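What the Gripper Learned at Cirholm

Posted 5/31/18

Ustyna Pasichnyk has been to a lot of robot demonstrations, and she keeps a list of the words she no longer wants to hear at them. "Seamless" is on it. So is "soon."

"Soon is the worst," she says. "I've been hearing soon since my first job. I used to run a parts room with 423 bins in it, and a salesman told me that soon I wouldn't need anyone to pick from them. I retired from that room. They still have people picking from them."

Pasichnyk now advises small repair shops on what to buy and, more often, what to skip. Last week she went to the open day at Cirholm, where the Flarnano project has been showing its work on teaching machines to sort small electronic parts. I went along and we talked on the drive home, and again by phone once she had looked over her notes.

The visit started with a talk by Radymyr Hrytsenko, who leads the project. He told the visitors that the hard part of sorting is the picking up, and that his group's answer is to have people do it first, with grippers held in the hand, and to let the software learn from the recordings. Pasichnyk wrote that down and put a question mark beside it.

"I don't doubt that he believes it," she says. "He was straight with us, I'll give him that. He said the machine needs a lot of examples. I asked how many. He said it depends. Well, everything depends. If I'm paying for it I want to know what it depends on."

After the talk the guests were split into groups and taken to see people at work with the grippers. Pasichnyk's group had Chenxi Kang as its guide. The job was plain enough: pick things out of a box of mixed parts, one at a time, and set them where they belong.

"A pair of jaws with pads on them, and a heap of stuff," Pasichnyk says. "Pin headers, a USB plug, that kind of thing. I thought, good, at least it's a real mess. At most of these shows they give the machine a foam block and everybody claps." 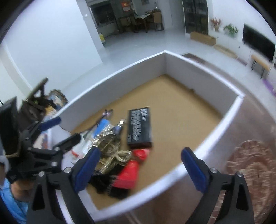
She was less taken with the pace. "My old crew would have had that box done before the coffee was poured. Chenxi said speed isn't the point at this stage, and fine, maybe it isn't. But ask a shop owner in December, with orders backed up to the door, whether speed is the point."

Pin headers worry her most. They catch on each other, she says, and a person clears them with a little shake of the fingers that's hard to put into words. "You feel it let go. I asked if the jaws feel anything. Chenxi said the person holding them does, a bit, through the handle. So the person feels it, and the recording gets what? The picture of it. I'm not sure that's the same lesson."

I put this to Hrytsenko by email. He wrote back that it was "a fair objection" and that the group is looking at ways to record force as well as motion. He didn't say when. Pasichnyk laughed when I read it to her. "He didn't say soon, though. Put that in."

The second half of the visit was the robot itself, an arm the group calls Escobar. It made 5 attempts while we stood there and finished 2 of them. Pasichnyk thinks the staff should be proud of having shown the other three. Ziad Bataineh, a shop owner in the same group, saw it differently and told her so in the parking lot - two out of five, he said, is a bad day for a trainee and a terrible one for something that costs more than his van.

"Ziad wants it to work, that's why he was cross," she says. "He can't find people. I understand that. I just don't want him signing anything."

Would she go back? She takes a while over this one.

"If they'd let me bring the box. My box, my parts, some of them bent. There was a sheet in the handout that said 139 recordings for one kind of task. Whose parts were those? Were any of them broken? In a repair shop they're all broken, or they wouldn't be in a repair shop."

She has sent Hrytsenko that question in writing, with an offer to drive over a carton of scrap boards and loose connectors from her garage. He has accepted the carton. They haven't settled on a date yet, and she says she'd like to be in the room when it's opened.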